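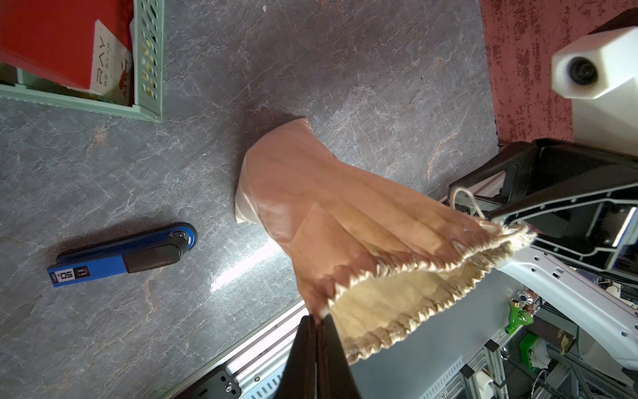

My comments on draft section 7, the bench rules for two-arm cells that share one table. I run the bag handling station at Floltstead and have been working to the draft text since December, so most of this comes from using it. The clause that gave us the most trouble is 7.2, "the work area shall be clear of objects not needed for the task." On our marble-pattern table a paper bag is the work piece, and there is a stapler lying to the left of it and a mint-green crate in the corner with a red box in it. Does that table pass or fail? Two of our people read the clause and gave opposite answers. If the task sheet is supposed to decide it, the clause should say so.

The earlier message from the Rankin group said:

> We think 7.2 is fine as written. Any object on the table
> that is not the work piece should be removed before the
> arms are powered. Sites that want clutter for test purposes
> can apply for an exception under section 4.
>
> On 7.5, we would like the handover speed limit set at
> 100 mm/s for all items, with no split between rigid and
> soft goods. One number is easier to check.
>
> We have no view on 7.6.

I don't agree on 7.2. Section 4 exceptions have to be renewed every 30 days, and for a site like ours that would mean a standing exception for normal work. I would sooner see three classes of object written into the rule: work piece, listed object, and unlisted object. Listed objects are named on the task sheet and may stay on the table. Unlisted ones come off before power is applied. The operator signs the sheet at the start of the shift and again after any change of task. We do this already and it takes very little time.

The list should also say where each object is allowed to be. A stapler at the far side is one thing and a stapler between the two arms is another. Tape marks are good enough. Please don't require a fixture for every listed object. The Cultia site tried that and went back to tape.

On 7.5, I can live with 100 mm/s as the upper limit, but I want the soft goods note kept. A bag with a cord handle can swing or catch when one arm moves before the other is ready. Suggested wording:

7.5.1 Where both arms may be in contact with the same item, neither arm shall start a move away from the other until the release of one gripper has been confirmed.

7.5.2 Cords, straps, handles and loops shall be treated as part of the item when working out the clear distance.

"Confirmed" needs a definition. We use the finger position reading plus a short wait. Fillancombe uses finger position only — I would like to hear from them whether that has held up with thin paper, where open and closed on the item read nearly the same.

On 7.6, which is the clause on the space around the platform, the draft only talks about the table top. Hoses, fittings, rails and cloths kept next to or under the bench are not mentioned anywhere in section 7. An arm that can reach past the table edge can reach those too. Either the reach limit should be set in software at the table edge, or the area beside the table should get the same check as the top. I have no strong preference, but the draft should pick one.

Smaller points:

7.1 says "operator" and 7.3 says "attendant." If these are the same person, please use one word.

7.4 asks for a camera check at every start. It should say what is being checked. We look at lens, mount and cable, in that order, and log it on one line.

Table 4 still has the old clause numbers in the left column.

7.8 refers to an annex that is not in the package I downloaded. Can the editor repost it?

I can write up 7.2 and 7.5 as proper change requests if there is support for them on the list. If Rankin still wants to keep 7.2 as it stands, I would ask that the exception period at least be made longer than 30 days.

Floltstead bench group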